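Osta Lesson Pack
README for leaders, version of 2018-06-08

Hello and welcome! This folder holds everything we use on Wednesday nights with our fifth and sixth graders at Dakbridge Chapel, typed up so other churches can run it too. It started as a binder with coffee on most of the pages, and it is so good to see it in a form that other people can read.

What you get

There are 39 lessons, enough for a school year with room for snow nights. Each one is a plain text file with the Bible passage at the top, then an opening game, the talk, small group questions and a take-home page for parents. The files are numbered in the order we teach them, starting with Genesis and ending with Paul's letters. You can skip around, but lessons in the Joseph series really do build on each other, so please keep those together!

The games folder is separate. Games are sorted by how much space they need, and the ones marked LOUD are marked that way for a reason (our choir rehearses down the hall and has been very patient).

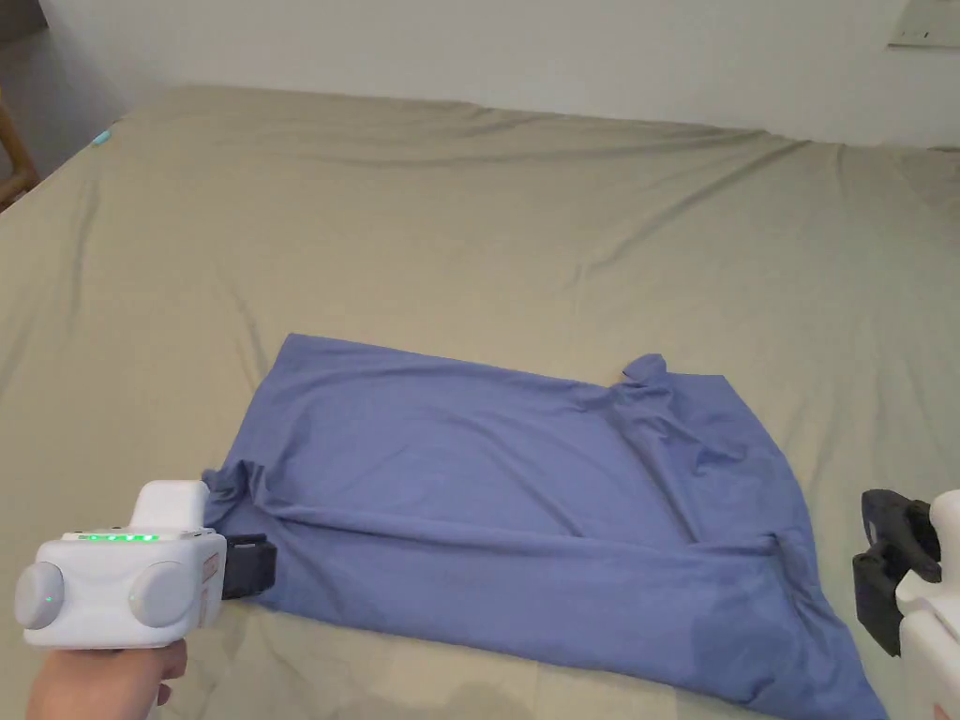
Timing is the thing leaders ask about most. A full evening runs 90 minutes with us, and that includes snack. If you only have a Sunday morning slot of 49 minutes, use the short version at the bottom of each file, which drops the second game and trims the talk to one main point. We have run the short version with up to 100 kids at the Akbulut summer camp and it held together beautifully, though you'll want a microphone.

Small group questions

Questions go from easy to hard. Let the quiet kids have the first ones! Preteens will ask you things you can't answer, and it's fine to say you'll look it up and come back next week. Then do come back with it. Some of our best talks came out of a question that got carried over.

Changes in this version

Lesson 12 (Ruth) has a new opening game. The old one needed a bale of straw.
The Jonah take-home page now fits on one sheet.
Passage references were checked again, and two wrong verse numbers in the Elijah lessons are fixed.
The Skulleck songs are out of the folder until we hear back about permission to share them. Chord sheets for our own songs are still there.

Using and sharing

Copy it, print it, change the names in the stories to suit your group. Please don't sell it. If you write a lesson of your own to go with these, we would love to read it, especially anything on the Psalms, where the pack is still thin. The January update will have a Psalms section if enough of them come in.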